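Household Skills, Unit 2: Care and Storage of Everyday Footwear
Course handout, Pralano Centre for Home Studies
Unit tutor: Myrtle Castellanos

2.1 Purpose of the session
Students will learn to sort, check and put away the footwear of a shared entrance hall. The practical lasts 60 minutes and follows the reading from Steinarsdóttir, chapter 21. Indoor shoes must be worn.

2.2 Sorting
Footwear is first set out on the floor in pairs, heels towards the person sorting. Moulded foam slides are kept apart from canvas shoes, as the two are cleaned differently. A shoe without its partner stays in the row until the other is found - it should not go on the rack alone.

2.3 Checking the inside
Before storage, look into each shoe. Note any maker's name or code printed on the insole, which is useful when replacing a pair. Lift the tongue and feel along the stitching for loose threads. Canvas shoes that have been washed should be filled with crumpled plain paper to hold their shape. Newspaper is not suitable for pale linings.

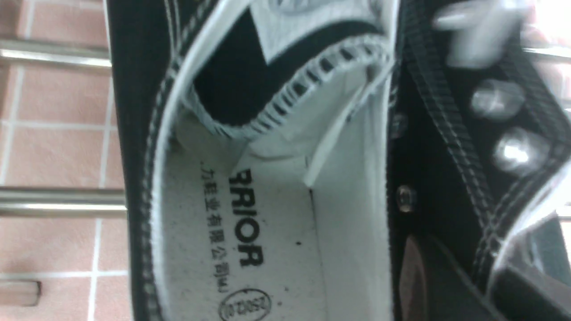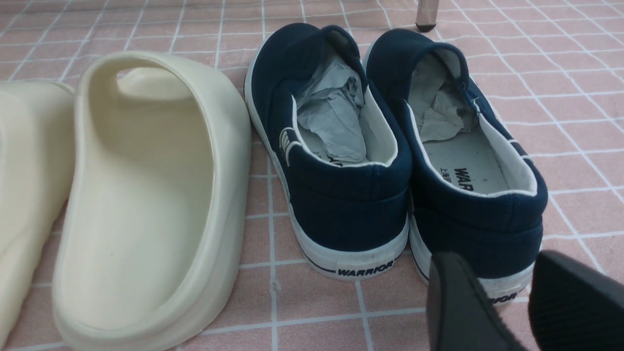
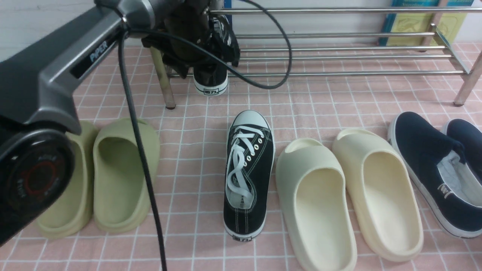 Figure 2.1. Canvas shoes, first alone and then with foam slides.

2.4 Cleaning
Foam slides may be washed with warm water and a little soap, then left to drain on their sides. Canvas uppers are brushed dry first. Marks on white rubber edges may be treated with Tollex paste, used sparingly and kept off the cloth. Laces are taken out and washed separately.

2.5 Placing on the rack
Heavier pairs go on the lower rails. Leave a finger's width between pairs so that air can pass. Laces should be tucked inside the shoe - trailing ends catch on the rails.

2.6 Written task
Prepare a storage plan for a household of your choice, in no more than 400 words. State the type of rack, the order of the pairs and the cleaning each will need. Plans are to be handed in at the Bratodora office by the end of May.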